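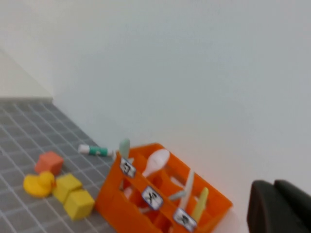

Contract Law for Non-Lawyers
Handout 4: Offers, invitations and the battle of the forms
Notes by Vaughn Tran

Reading before the seminar: chapter 3, all of it, including the part after the diagram where everyone stops.

1. Where we left off

Last week we agreed that a contract needs an offer, an acceptance, something of value moving each way (consideration) and an intention to be legally bound. Most of you then told me that a contract also needs to be in writing. It doesn't, with a few exceptions such as sales of land. You made one this morning when you bought your coffee, and I doubt either side had counsel present.

2. Offer or invitation to treat?

An offer is a promise to be bound on certain terms as soon as the other side says yes. An invitation to treat is a request for somebody else to make an offer. Goods on a shop shelf, goods in a window and most advertisements are invitations. The customer makes the offer at the till and the shop may decline it, though it rarely does so if it wishes to stay a shop.

The exception you need is the advert that shows a clear willingness to be bound. Carlill v Carbolic Smoke Ball Co [1893] is the case, and you will meet it in every textbook until you retire. Read the judgment of Bowen LJ and note what he makes of the money the company said it had put in the bank.

3. Counter-offers

A reply that changes the terms is a counter-offer, and it kills the original offer (Hyde v Wrench, 1840). You can't go back later and accept the first price because your own idea went down badly. Merely asking a question, for instance whether payment could be spread, leaves the offer alive (Stevenson v McLean, 1880). Telling the two apart is mostly a matter of reading the letter slowly.

4. The battle of the forms

Businesses like to trade on their own small print. The buyer sends an order with its terms on the back. The seller sends an acknowledgement with quite different terms on the back. Neither reads the other's, the goods turn up, and all is peace until something breaks.

The traditional approach treats each form as a counter-offer and looks for the last one sent before the other side accepted, often by conduct such as taking delivery. Hence "the last shot". Butler Machine Tool v Ex-Cell-O [1979] is the leading case, and there the tear-off slip at the bottom of the buyer's order did for the seller. Lord Denning would have preferred to look at the documents as a whole. Lord Denning often preferred things.

5. Problem for the seminar

Grindus Ltd quotes Brondari Ltd £1306 for a batch of replacement valves, "price subject to increase at date of delivery". Brondari sends an order for the valves at £1306, on its own terms, which fix the price. Grindus emails back: "Thanks, will be with you in June, our usual terms apply." The valves arrive and Brondari's storeman signs for them. Grindus then invoices for a further £686.

Advise Brondari. Draw a timeline first. Label every message as offer, counter-offer, acceptance or noise, and say what the storeman's signature does. Would your answer change if Grindus had returned a signed slip from Brondari's order?

If you finish early, suppose that Brondari had emailed "can you do 12 days?" between the quotation and the order.

6. Practical matters

Written answers are due by Mar 14, 2025, no more than two sides. Cite cases by name and year. Please don't cite the website that came up first, which last year led 27 of you to apply the law of Ohio.

Next handout: consideration, and why a peppercorn will do.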